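Workshop Talk > Storage and Tidying
Topic: Cable on the bench, again

phunghung80
Our bench is a butcher-block top and I oil it every June, mostly so I can remember what colour it is. Current residents are a roll of grey tape and a bit of thin brownish wire wandering across the wood. 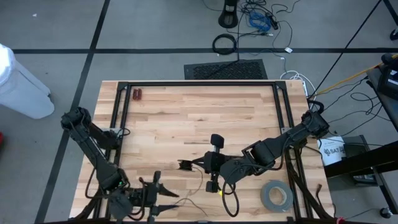
I've tried hooks, a drawer and stern looks. Is there a method, or do I just buy another drawer?

kulkarni_p
Over-under coil, one Velcro tie, done. Tape leaves goo.

motu9
Tape is fine if you fold the end over. I've had 2 leads taped up for years and they're in better nick than I am.

kulkarni_p
Your leads are fossils, mate.

sumyee_t
Red bins on a rack are lovely, but black cable never walks over there by itself. Ours just heaps up on the table in loops. 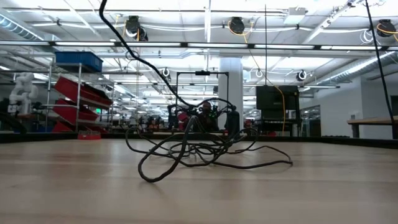
phunghung80
Does wrapping it round your elbow wreck the cable?

kulkarni_p
It puts a twist in every turn, so over time it kinks and won't lie flat. Coil it in your hand and let it fall the way it wants.

motu9
Mine wants to fall behind the bench.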